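June 13, 2022

Sat down after breakfast to deal with the card. The letter from Hiltia came at the end of May and had been on the fridge door since then. The nought per cent period on the balance transfer is over next month, and after that whatever is left goes on to their ordinary rate. I have £700 left on it. I had thought it was less.

Got the statements out and went through them. The standing order has been going out as it should, but in the winter I used the same card for the boiler part and the car tyre, and those went on at the purchase rate from the first day. So part of each payment has gone on those and the transferred bit has come down more slowly than I'd planned. It says so in the terms, page 4, which I did not read when I signed up.

Looked at moving it again. Clokley have a card with no interest on transfers for 11 months, with a fee taken at the start. Yurchenko have a longer one with a bigger fee. I tried the eligibility checker for both. Clokley said likely, Yurchenko said they couldn't tell me without a full application, and I don't want a full search on my file for a maybe. Closed that one.

Rang Ayten at lunch to ask what she did with hers. She went with Clokley last year and has had no trouble, except that the transfer took longer than they told her and she had to make one more payment to the old card while she waited. She said keep the old direct debit running until the balance reads nil. Wrote that on the envelope. She also asked if I could simply pay it off from savings. I could, nearly. There is £248 in the Clurnedier account that I have been calling the holiday money, and some more in the building society that I don't like touching before the roof has been looked at.

Went for a walk to think about it. Paid the library fine on the way, so that's one debt gone. Met Genowefa outside the chemist and we talked for a good while about her daughter's mortgage, which is up for renewal in the autumn. They have been quoted a rate well above the one they're on. She thinks they should fix for five years, the daughter wants two. I said I didn't know, and I don't.

Back home, decided. The holiday money goes to Hiltia tomorrow, and I'll apply to Clokley for the rest. That leaves £452 to move, and if I put up the standing order a little it should be clear before the interest starts again. The card itself goes in the drawer and the number comes off the shopping sites. 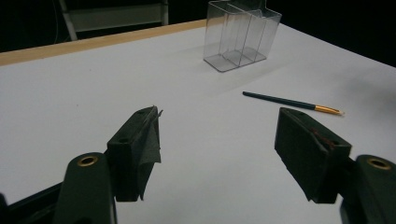

*White tabletop, wooden edge strip on the left.*

Filled in most of the Clokley form this evening. It wanted three years of addresses and I had to look up the old postcode. Stopped at the income page, as my last payslip is in my bag at work. The form can be saved and it keeps for a month.

Soup and toast for tea. Must ring the roofer in the morning, and move the £248 before I change my mind.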